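Suppression order (Vetach)

A suppression order is a direction of a court that restricts the publication of specified information about a proceeding. In the courts of Vetach the power is exercised most often in matters involving accused persons under 18, where the name, address, school and likeness of the defendant are withheld from publication.

Scope

An order attaches to information and binds every person who has notice of it. It may cover the identity of a party or witness, a part of the evidence, or the fact that an application was made. Reports of the charge, the plea and the sentence remain lawful unless the order says otherwise. Details that would allow a reader to work out a protected identity are treated as equivalent to the name itself.

Procedure

An application is made orally or in writing by the prosecution, the defence or a protected person. Media organisations have standing to oppose it. The Magistrates' Court at Dellau may make an interim order without hearing full argument; such an order lapses after two sitting days unless renewed. Final orders are entered in a register kept by the registry and sent to accredited publishers.
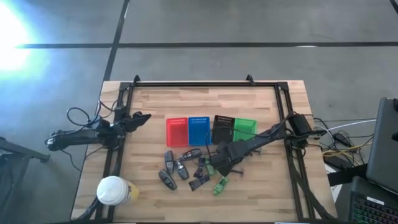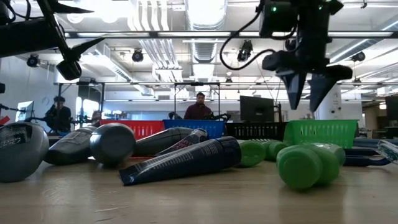
Does a suppression order end when the defendant turns 18?
The order continues until it is revoked or reaches its stated expiry date. The relevant age is the defendant's age at the time of the alleged offence, and a later birthday has no effect on the restriction.

Penalties

Breach is a summary offence. The maximum fine is 50 penalty units for an individual and 300 for a body corporate. Where the breach identifies a child, the maximum for an individual rises to 100 penalty units. Honest and reasonable mistake is available as a defence, and the burden of raising it lies on the accused.

Variation and appeal

A party may apply to vary or revoke an order at any stage. Appeals from Dellau and from the circuit court at Prirnmont lie to a single judge. The order stays in force while the appeal is pending. Committal hearings at Prirnmont are listed in July, and orders made there are entered in the Dellau register.

See also
Open justice
Contempt of court
Youth justice in Vetach

Page last edited Apr 29, 2018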